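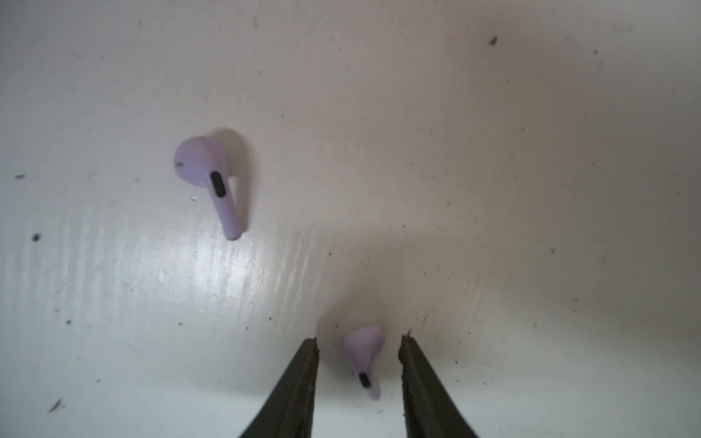 Earbuds found loose ought to be held for just as long as a telephone or a set of keys, Rocío Quintero told the Utlow council on Wednesday, adding that people often do not notice one is missing until they next open the case, and that by then they may be several stops down the line.

The remark was made during discussion of revised arrangements for small wireless items handed in at council premises and on the Boltville bus service. The council approved the revisions without a vote. They take effect at the start of October and apply to the enquiry desk in Utlow, the branch desk at Lostthorpe and the reading room in the Vlček Building.

Under the present rules, a single earbud handed in without its case is treated as an incomplete article and kept for 16 days. From October the period will be 60 days, the same as for telephones, spectacles and hearing aids. Cases handed in empty will be kept for the same time. The longer period will also apply to articles already in storage when the change is made, provided that they have not yet been passed on for recycling.

A report presented to the meeting noted that 27 loose earbuds and empty cases were awaiting collection at the Utlow desk when it was prepared. The report attributed the low rate of return to two causes. Owners who had lost one earbud tended to assume that it would not be handed in, and those who did enquire were often unable to describe it beyond its colour. 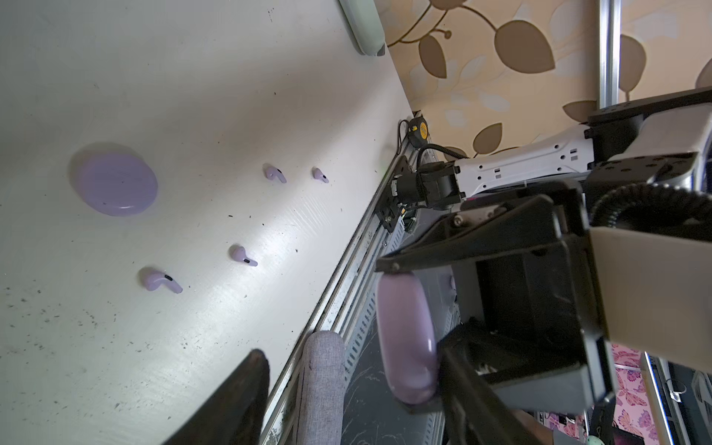 The enquiry form is to be amended accordingly. At present it asks for make and colour only, and the council was told that this is seldom enough to establish ownership where several similar articles are in storage at the same time. Claimants will in future be asked for the shape of the case, any marking on the stem, and which of the two earbuds is missing. With lavender earbuds that each have a small black band near the tip of the stem, and purple cases of which one is flat and round and another oval, an entry reading "purple, wireless" would leave the desk little to go on. The form will also include a space for scratches, stickers and initials.

Claimants who still have the matching earbud or the case are asked to bring it with them. Desk staff will compare the articles in the claimant's presence and may ask for the earbud to be placed in the case to confirm that it fits. Where the claimant has a telephone previously connected to the earbuds, this may be used as further evidence. Staff will not connect found earbuds to any council device, and claimants will not be asked to unlock a telephone or hand it over.

The council also agreed a change in the way such articles are stored. Each earbud will be placed in its own paper envelope, marked with the date and the place where it was found. Two earbuds will share an envelope only if they were found together. Under the current practice, loose earbuds are kept in a common tray at each desk, and the report acknowledged that articles found on different days had on occasion been put away as a pair.

Earbuds will be wiped with a dry cloth before storage. No liquid is to be used on the speaker openings, and silicone tips will be left in place unless damaged. Found articles will not be charged while in storage. Owners are advised to clean earbuds thoroughly before using them again.

A member asked whether the additional storage would require more staff time at Lostthorpe, where the desk is open on fewer days than in Utlow. The council was informed that the envelopes would be filled in when articles are received and that no extra hours were proposed. Articles handed in at Lostthorpe will remain there for five days and will then be transferred to Utlow, where they will be kept for the rest of the storage period. Articles left on buses will be taken directly to Utlow. The reading room will follow the Lostthorpe arrangement.

There will be no charge for the return of earbuds or cases. A proposal to post articles to owners living outside the area was deferred, as the council wished to see the cost of packaging and recorded delivery before reaching a decision. Until then, articles must be collected in person or by someone carrying a signed note from the owner.

Articles not claimed by the end of the storage period will be sent for recycling with other small electrical goods. They will not be sold or given away, including where both earbuds and the case are present.

The amended form will be available at all three desks from the start of October. Anyone who made an enquiry under the old form and has not received a reply is invited to complete a new one, giving the date of the original enquiry if it is known.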